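# Skavomton lab puts two robot hands to the test

The robotics team at Skavomton has spent most of July finding out which of two hands it wants to live with, and anyone who has ever shopped for winter gloves will understand why it's taking so long. Both candidates have five fingers and both bolt onto the same wrist. One is the Ploltley, which the lab has used for a while now, and the other is the newer Sarnine, which has softer fingertips and (everyone mentions this sooner or later) a much quieter thumb.

Each hand gets the same 419 tries at picking up small, light, everyday things – paper, cards, little packets – and setting them down where they belong. Mojtaba Farahani, who set up the trials, wanted objects that people handle without a second thought. Big blocks and plastic cups are easy for nearly any hand these days, he explained, and they don't tell you much when you're trying to choose. A thin card lying flat on wood is a different matter, and a wooden organizer with 12 compartments turned out to be a wonderfully stubborn opponent, with dividers waiting on every side for a careless knuckle.

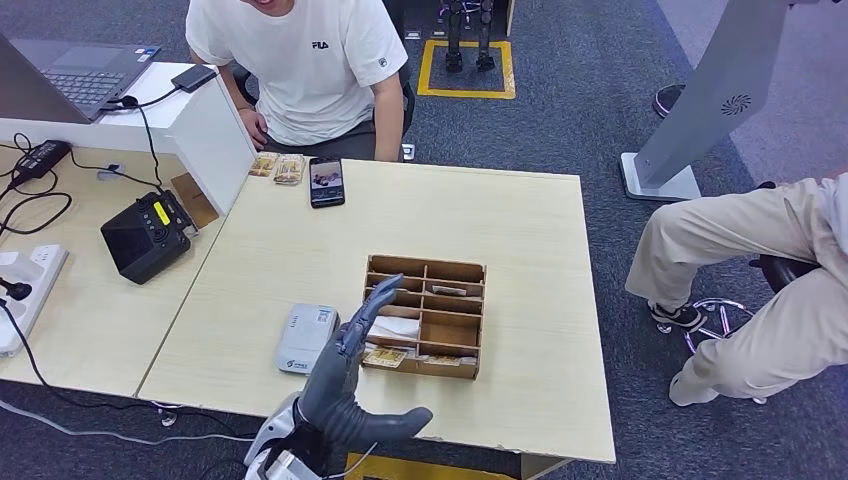
Fereshteh Khosravi would like to see more attention paid to the wrist. In her view a good many of the misses blamed on fingers start further back, with the palm coming in at a poor angle, and she has asked for a round in which both hands repeat the same approach at half speed before any scores are compared. Farahani has agreed, and the slow round begins Monday.

So far the Ploltley is ahead on cards and the Sarnine on anything soft or folded, so the coffee-break arguments have been lively but friendly! Controllers come next. The team has been running both hands on an Akbari unit and plans to try a second one, mostly to see whether the small delay before the fingers close can be trimmed a little.

Visitors are welcome to come by after 2 p.m. and watch. The lab asks only that you leave the organizer's contents as you find them.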